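Teaching by hand: pictures from the Flelach workshop

Welcome to our gallery page. Many visitors asked us how a robot learns a task at the table when no one writes a program for it. The short answer is that a person shows it. In our room at Flelach we do this in two ways. In the first way, the teacher holds the arm and moves it. In the second way, the teacher stays away from the table and drives both arms by remote control. For work with two hands we now use almost only the second way, under the project name Feruleo.

One performance of a task from start to finish we call a showing. Since the month of August we have recorded 3,297 showings, of which 208 were thrown away because the teacher stopped in the middle or dropped the thing. A new task gets 100 showings before we train on it. Our partners at Lavoie work with fewer, but their tasks are shorter and their objects are always at the same place.

Some advice for persons who want to try it. Move slower than you would with your own hands. Do not correct a small mistake in a hurry, let the hand come back and approach again, this is also useful for the learning. Change the places of the objects between the showings, otherwise the robot learns the table and not the task. After 2 hours please give the controls to somebody else. A tired teacher makes tired movements, and we can see it later in the curves.

The software for the recording is called Idgate. It keeps the joint positions together with the view from the head, so that we can play one showing again beside another and compare how two teachers come to the same bowl.

Comments are open under the gallery. Please write also if your own experience was different.

Bowls and baskets, seen from the head. The left hand is near the white bowl, with the metal bowl beside it. The right hand is held with the fingers up, toward the round basket with the orange plate.

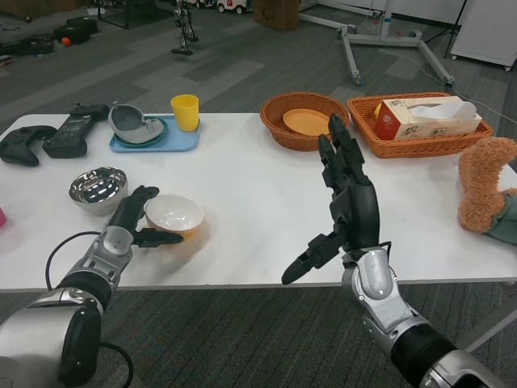 Feruleo reader: I tried both ways last winter and would still start beginners with holding the arm, as they feel where the joints do not want to go. With the remote it took me a long time to learn that. Do you mix the two kinds of showings in one training, or keep them apart?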